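From: Houshang Mazandarani
To: skosent-users
Date: November 13, 2022
Subject: Re: [skosent-users] Sort order for mixed-script item names

Uriel Farías wrote:
> After the upgrade our item list no longer sorts the way it did.
> Names in Chinese characters land after Z, and names starting
> with a digit come first. The export to Cellum has the same
> order. Is this a setting or a bug?

It is a setting. The new release compares names by code point unless a collation is given in the site file. The old one took the collation from the operating system, so two servers with the same data could disagree.

Set collation to "zh-pinyin" or "zh-stroke" and rebuild the index. On our Rorolthorpe server the rebuild took 41 minutes for 257 lists. Reads still work during the rebuild -- writes are queued, and the queue holds 600 entries before it starts refusing them.

Two cautions. The pinyin table picks one reading per character, so a name with a less common reading will sort in the wrong place. We keep a separate sort key field for those and fill it by hand. Also, the Cellum export ignores the site file. It needs the same value passed with --collate, or you get code point order again.

Original-script names go in the name field exactly as printed on the label, with no romanization. The romanized form belongs in the alias field.

Houshang
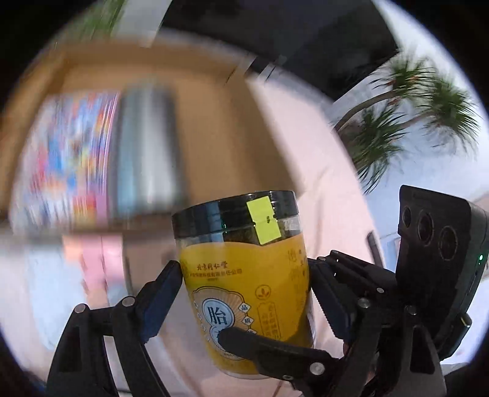
Uriel Farías wrote:

Thanks, zh-stroke fixed the list view. The export still fails with --collate on version 91, with "unknown table". Does the Akbari plugin need its own copy of the tables?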